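Apolline Lacroix wants people to stop putting fruit in the refrigerator. She has charged 20 dollars a head to tell them so since April, under the name Jovesar, and I went along expecting to be annoyed.

Her method is to spread a clean bedsheet, put the fruit on it with space between the pieces, and look it over every morning. "A bowl hides the bad one," she says. "You find it when the juice gets to your fingers."

I have a bowl. I also look in it. When I tell her this she asks how often, and I change the subject.

Does she have anything to back it up? "I have my own kitchen," she says. She kept a notebook through one winter and logged 452 pieces, but she didn't keep a second batch in a bowl to compare. I ask why not. "I didn't have the room."

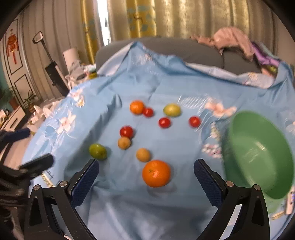 Mandarins and cherry tomatoes share a floral sheet with other small fruit.

The tomatoes bother me more than the sheet does. Lacroix counts them as fruit and won't discuss it. She is less sure about homes with cats, or children, or one table. "Then use a tray," she says, a little crossly.

I paid my 20 dollars. The bowl is still on my counter.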